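Play kitchen bits, all out on the table

I finally got the pretend food and the dishes out in one place - my January job, and it took from 3 in the afternoon till tea. Tymofii wanted everything on show before we sort it into boxes.
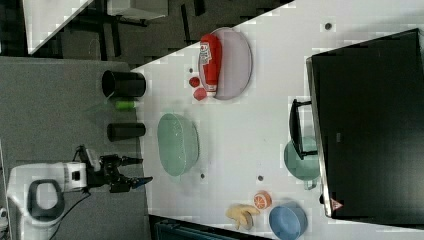 Do you keep the food and the dishes in separate boxes?
We keep them together, so a whole meal comes out in one go.

The ketchup is the favourite by miles and goes on everything, pudding included! Lev likes the orange best, and Vasylyna is always after the bananas.
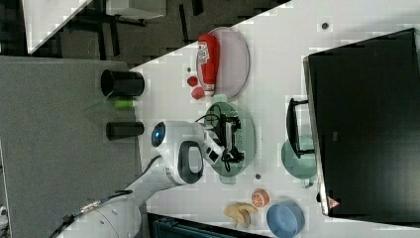 Anyway, I'd like a few more vegetables before the spring, and maybe a loaf of bread if I spot one at Trundis. The plates will do us for ages yet.

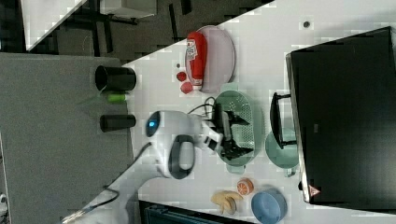 Ketchup on its plate, with the light green colander close by.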